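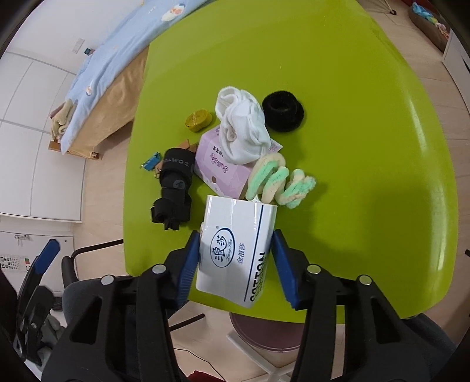
How I Take Off Glitter Polish Without Wrecking My Nails

I love glitter polish for about a week, and then it starts chipping at the tips and I have to deal with getting it off. For years I just scrubbed at it until my fingertips were sore (and my nails looked like old chalk). The soak method is so much nicer!

What you need:

Cotton pads, the flat kind
Nail polish remover with acetone
Kitchen foil
A wooden cuticle stick
Hand cream or a little oil

Open a window first, and keep the remover well away from candles or the stove. I do mine at the kitchen counter on an old towel, after I ruined the finish on a side table I'd bought at a yard sale in Kilcombe. Acetone eats varnish. Lesson learned.

Cut each cotton pad into quarters. Then tear your foil into strips big enough to wrap around a fingertip twice, and do all ten before you start, trust me, you don't want to be tearing foil with wet fingers. Rub a bit of hand cream on the skin around each nail but keep it off the polish.

Soak a piece of cotton, lay it right on the nail, and wrap the foil snugly around it. Do one hand at a time. You'll want the other one free, especially if your phone rings.

Now wait nine minutes. I used to give it five and it was never enough for the chunky stuff. If your skin stings at any point, unwrap and wash it off.

When the time's up, press down on the foil and slide it off toward the tip with a little twist. Most of the glitter comes away in the cotton. Nudge off any leftovers with the cuticle stick, very gently, and if a patch won't move, wrap it again for another couple of minutes. No scraping!

Wash your hands with soap, dry them, and go heavy on the oil. I leave my nails bare overnight before I paint them again.

One more thing: next time, put a peel-off base coat under the glitter. Mine is almost gone and I'm already hunting for another bottle.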